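4. La mesa como superficie de trabajo: lo que vimos (y lo que no esperábamos ver)

En la sección anterior conté cómo elegimos los hogares y qué preguntábamos en las entrevistas. Ahora toca la parte que más me divirtió de todo el estudio, que es la de las mesas. Lo digo sin pudor: empecé el proyecto Espinoza convencida de que iba a escribir un artículo sobre hábitos de cocina y acabé con una libreta llena de nudos, juntas y cercos de vaso. A mi favor diré que las propias personas entrevistadas me llevaban hasta allí. Les preguntabas dónde desayunaban y te contestaban con la historia de la mesa, quién la había lijado, por qué lado cojeaba, qué tabla era la «buena».

Trabajamos con 55 mesas de pino macizo, todas en uso diario y todas en la cocina o en la estancia que hacía las veces de cocina. Dejamos fuera los tableros chapados y los laminados porque ahí la pregunta cambia por completo (un laminado imita la veta, pero no se mueve con la humedad ni deja que el dedo encuentre una junta). También dejamos fuera, con bastante pena por mi parte, una mesa de castaño preciosa que nos ofrecieron en Flaseseo y que no había manera de meter en la muestra.

4.1. Las tablas y sus juntas

Lo primero que aprendimos es que casi todo el mundo piensa en su mesa por tablas. Nosotras habíamos preparado un esquema con zonas (centro, cabecera, lateral de paso) y el esquema nos duró una mañana. La gente decía «en la segunda tabla», «pasada la raya», «en la de la ventana», y con eso bastaba para que toda la familia supiera de qué se hablaba. Así que tiramos la plantilla y rehicimos los cuestionarios usando las tablas como unidad. Fue una lata, porque hubo que repetir las visitas de Skutitz, pero los datos mejoraron muchísimo.

La junta es un lugar curioso. En una mesa recién montada apenas se nota, es una línea y ya está. Con los años, en cambio, unas se mantienen cerradas y otras se van abriendo por tramos, de manera que en la misma línea puedes tener un trozo liso al tacto y, un palmo más allá, una rendija donde se mete la harina. En las entrevistas la rendija salía siempre asociada a la limpieza, y casi siempre con una herramienta propia: un palillo, la punta de un cuchillo viejo, un cepillo de dientes jubilado. Una de las participantes guardaba una aguja de lana en el cajón de los cubiertos solo para eso, y le molestó un poco que yo lo anotara con tanto entusiasmo.

Lo que no supimos medir bien (lo reconozco y vuelvo a ello en la sección 6) es hasta qué punto la junta organiza el uso. Mi impresión, y subrayo que es una impresión, es que sí lo hace. Vi a niños respetar la raya como frontera entre los deberes y la merienda. Vi a un matrimonio que amasaba siempre en el mismo lado de la misma junta y que, al preguntarles, no se había dado cuenta. Pero pasar de eso a afirmar que la junta causa el reparto me parece un salto demasiado largo con los datos que tenemos, y las dos personas que leyeron el borrador me lo hicieron ver con cariño y con bolígrafo rojo.

4.2. Los nudos

El pino tiene nudos, eso ya lo sabíamos. Lo que no habíamos pensado es que los nudos sirven para orientarse. En 11 de los hogares alguien utilizó un nudo como referencia durante la visita sin que nosotras hubiéramos mencionado el tema: «pon la olla donde el nudo», «el ordenador va a la derecha del ojo». Lo de «ojo» se repite mucho, por cierto. Un nudo pequeño y redondo, con el centro oscuro y un anillo más claro alrededor, es para casi todo el mundo un ojo, y cuando hay críos en casa el ojo suele acabar teniendo nombre.

Para poder comparar unas mesas con otras tuvimos que ponernos de acuerdo en una clasificación, y aquí confieso que discutimos más de lo razonable. La que finalmente usamos es muy sencilla y distingue por forma y por tono. Llamamos nudo redondo al que presenta un contorno cerrado y más o menos circular; nudo ovalado al que se estira un poco; y nudo alargado o en huso al que aparece como una franja estrecha, inclinada con la veta. En cuanto al tono, separamos los oscuros de los claros. Estos últimos dieron guerra, porque un nudo claro sobre pino claro se te escapa con facilidad, y en la primera ronda nos dejamos bastantes sin anotar. La Figura 3, al final de la sección, me gusta mucho precisamente por eso: reúne en un trozo de tablero un nudo alargado oscuro con un halo rojizo, uno redondo de los que llamamos ojo, otro ovalado y oscuro de mayor tamaño y, bajo una junta, uno ovalado y pálido que pide que te fijes un poco.

Alguien nos preguntó en un seminario si de verdad hacía falta tanta finura con los nudos en un estudio sobre vida doméstica. Yo creo que sí, y lo explico. Cuando comparamos las referencias espontáneas con el inventario de cada mesa, los nudos que la gente nombraba eran casi siempre oscuros y de contorno limpio. Los claros no los nombraba prácticamente nadie, ni siquiera quienes llevaban media vida comiendo encima de ellos. Si no hubiéramos anotado también los claros, habríamos concluido sin más que la gente usa los nudos como referencia, cuando lo que pasa es que usa unos y otros ni los ve. A mí esa diferencia me parece interesantísima (ya sé que a mis hermanos no, pero ellos no revisan este artículo).

4.3. La veta y el color

Sobre la veta preguntábamos poco y nos contaban mucho. Hay quien la describe como agua, hay quien habla de dunas, y hubo una señora en Skutitz que decía que su mesa estaba «peinada». Es una palabra estupenda, porque en el pino las líneas van juntas y ondulan a la vez hasta que llegan a un nudo, y entonces se abren y lo rodean, igual que el pelo con un remolino. Desde entonces en nuestras notas internas pusimos «remolino» para ese desvío de la veta, aunque en las tablas del anexo figure con un término más serio.

Con el color hay que ir con cuidado. El pino sin teñir va tomando con el tiempo un tono miel, y eso lo notan los dueños, que suelen recordar la mesa mucho más blanca de lo que hoy es. Pero el tono que una apunta en la libreta depende muchísimo de la hora y de la luz. La misma tabla que a mediodía habíamos descrito como ámbar nos parecía azulada o grisácea en cuanto la luz entraba de otra forma, y no había cambiado nada en la madera. Por eso decidimos no usar el color como variable. Lo recogimos como comentario libre y así aparece, sin codificar. Si alguien quiere repetir el trabajo con un colorímetro, tiene nuestra bendición y le prestamos las direcciones de contacto (previo consentimiento de las familias, claro).

Tampoco es uniforme el color dentro de una misma mesa. En 5 de los casos había una tabla visiblemente más clara que las demás, y en cada uno nos dieron una explicación distinta: que si era una tabla repuesta, que si allí estuvo años el hule, que si venía así. No tengo manera de comprobar ninguna y las transcribo tal cual nos las contaron. La del hule me la creo bastante.

4.4. Cuidados, aceites y una pequeña guerra doméstica

Aquí las respuestas fueron un gallinero. Preguntamos con qué se limpiaba la mesa a diario y con qué se trataba de vez en cuando, y en muchas casas descubrimos en directo que dos personas llevaban años haciendo cosas incompatibles. Uno aceitaba en octubre con mucho mimo y la otra fregaba cada noche con el producto de los azulejos. Hubo un par de silencios largos. Aprendimos a hacer esa pregunta la última, con el café ya servido.

Dejando aparte las riñas, encontramos tres maneras de entender el cuidado. Para unos la mesa tiene que quedarse como estaba, y cualquier marca es un fallo que se lija. Otros la dejan vivir y solo intervienen cuando algo raspa o se engancha la manga. Y luego está un grupo intermedio, el más numeroso en Bodberg, que protege mucho una parte del tablero y da por perdida la otra. Ese reparto lo hacen, cómo no, por tablas. «De la raya para allá se puede cortar», nos dijo un señor muy tranquilo, y señalaba una tabla que parecía un mapa de carreteras.

El vaso y la taza merecen su propio comentario. El cerco es, con diferencia, la marca de la que más se habla, más que el corte y más que la quemadura. Creo que es porque tiene autor: quien desayuna siempre en el mismo sitio deja los cercos en el mismo sitio, y toda la casa sabe de quién son. Los posavasos existían en casi todos los hogares, y en bastantes estaban guardados en el mueble de las visitas.

4.5. Una nota sobre cómo leíamos cada tablero

Para el inventario seguíamos siempre el mismo orden. Primero las juntas, de un extremo a otro, anotando dónde estaban cerradas y dónde se abrían; después los nudos de cada tabla, con la clasificación que he explicado; luego los remolinos de la veta, y por último las marcas de uso. Lo hacíamos dos personas por separado y comparábamos al terminar. En juntas coincidíamos siempre y en nudos oscuros casi siempre. En los claros, ya lo he dicho, hubo que volver a mirar. Las discrepancias se resolvían delante de la mesa y pasando el dedo, que para la madera sigue siendo un instrumento bastante decente.

Los resultados por hogar y su cruce con las entrevistas van en la sección 5.

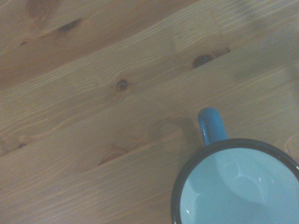 Figura 3. Tablero de pino macizo: juntas entre tablas, nudos oscuros y claros, y desvío de la veta alrededor de los nudos.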